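Rindlow Household Textile Inventory – data card

Version 2, released 1 Feb 2020
Maintainers: Rahel Plattner, Luzius Fankhauser

Summary

The inventory lists soft furnishings recorded in private homes in Rindlow and Tritunstead. It contains 138 records. Each record covers one item or one matched set: curtains, upholstery, cushions, bed covers, table linen. Records are plain CSV, UTF-8, comma separated, with a header row.

Files

items.csv – one row per record
households.csv – one row per household, 40 rows
terms.txt – controlled vocabulary for fabric, trim and pattern
CHANGES.txt – differences from version 1

Fields in items.csv

item_id: integer, stable between versions
household_id: key into households.csv
category: one of six values, see terms.txt
fiber: as stated by the owner or on a sewn-in label, otherwise blank
pattern: free text up to version 1, controlled since version 2
trim: cord, fringe, piping, braid, none, unknown
width_cm, height_cm: measured flat, unstretched
notes: free text, not normalized

Bags and other packaging are outside the inventory and get no item_id.

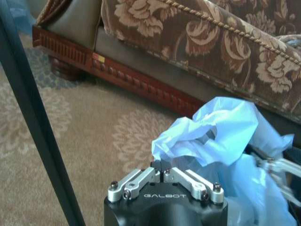
Translucent light-blue plastic bag, crumpled. Not inventoried.

Collection

Owners filled in a paper form. Forms were typed up by Fankhauser and checked against the originals by Plattner. Where the two readings differed, the form was read again and the agreed value entered. Measurements given in inches were converted and rounded to the nearest centimeter. Blank means not answered. It does not mean zero or none.

Matched sets

A set is entered once if all pieces share the same face fabric. Loose cushions in the fabric of a sofa belong to the sofa record, and the trim field then takes the value for the seat. Any different trim on the cushions goes in notes. Version 1 split these sets, which inflated the cushion category.

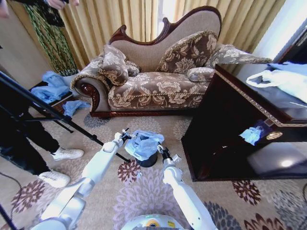
Curtains are always entered separately from seating, even when bought together. A pair counts as one record. Linings are mentioned in notes only.

Known problems

The fiber field is blank in many of the Tritunstead records. Early forms did not ask for it.
"Gold" and "yellow" were used interchangeably by owners and have not been reconciled.
Household 6 appears under two spellings in the notes field. The key is correct.
The Berchtold forms have no height for table linen.

Loading

The import script in the Zullumetti toolkit reads both CSV files without changes. Other readers should treat item_id as an integer and every key field as text – leading zeros in household_id are significant.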